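January 22, 2025

Paste trial, continued. Elli Partanen swears by the Lapiņa recipe (wheat starch, long soak, no alum) and says it holds better than the Kusari powder at half the strength. I have heard this about every paste since I started. Made up both, same water, same pan, scrubbed in between.

Strips from the Stutton offcuts, 60 mm long, grain all one way. The Kusari batch went lumpy at the sieve and I put it through twice. Lapiņa went through first time, which proves nothing except that I stirred it longer.

Hung weights in steps up to 2000 g. Kusari strips let go at the top step, three of four. Lapiņa strips all held. Went on to 3000 g and the paper tore before the joint did — so that figure is for the paper and should not be quoted as paste strength, whatever ends up on the wall chart.
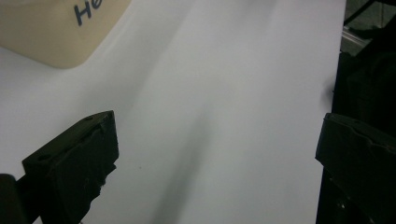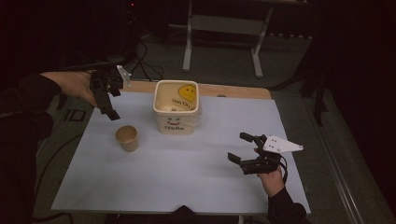

Agathe Gilbert thinks the whole comparison is off, as the Kusari was mixed by weight and the Lapiņa by spoon, and wants it done again with both on the scales before anyone changes the order. Fair. She also says four strips is an anecdote.

Still don't believe the "reversible in cold water" claim for either. Left one joint of each in the tray at lunch and the Kusari one slid apart, the Lapiņa one needed a spatula. The old Stisarance sheet says that should take minutes.

To do: weigh everything, ask Fouad for more offcuts, throw out the jar at the back of the fridge. No label on it and it smells of cheese.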